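Halix gripper kit: progress report for February
Prepared for Mareike Bauerfeind, Ziler
Author: Ljubica Georgiev

Status

The review of the Halix kit is on schedule, and the bench work you funded is a little over half done. We have spent less than planned on consumables and slightly more on staff time. I do not expect to ask for a change to the total.

The kit was set up on the wooden bench as agreed. Mounting took most of a morning. The printed guide covers the arm well enough but says very little about the wrist camera, and we lost time finding the right order for the cables. I have sent Halix a marked-up copy of those pages.

Work done

The target for this stage was 600 logged picks with small household electrical items. We have 444. Of those, 334 were completed without anyone stepping in. The rest were stopped by the operator or ended in a dropped or badly turned item. Most of the trouble came in the first week, before we changed the closing speed, and I will give the split by week in the final report.

Power adapters have been the most useful test item so far. They are heavy for their size, the casing is smooth, and the prongs have to be kept clear if the adapter is going to be plugged in afterwards. The stepped jaws hold a block-shaped casing squarely when the approach is straight.
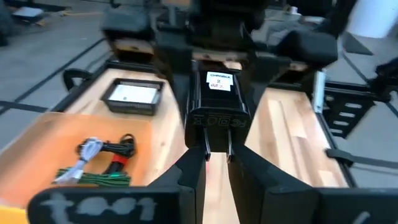 Coiled cables are harder. The supplied software treats a coil as one solid object, so the grip point it suggests is often in the open middle. We now set the grip point by hand for cables and log those picks separately, so that they do not flatter the overall figure.

We also tried the Wei jaw set, which Halix sells as an extra. It fits the same mount and the change takes a few minutes with one hex key. We saw no clear gain on adapters and have gone back to the standard jaws.

Problems

The calibration drifts over a long session. Running it again at midday deals with this, but a buyer should be told to expect it. Halix support replied to our first query the same day and to our second after a week.

The Ernum logging add-on stopped writing files twice. The picks from those sessions were repeated and the lost ones are left out of the totals above.

Next stage

Finish the remaining picks, with more time on cables. Repeat the adapter runs with a second operator who has had only the supplied training. Get a written price from Halix for spare jaws and for support after year 2, as the current quote leaves both blank.

I need a decision from you on whether to keep Ernum in the review. Dropping it would save three days.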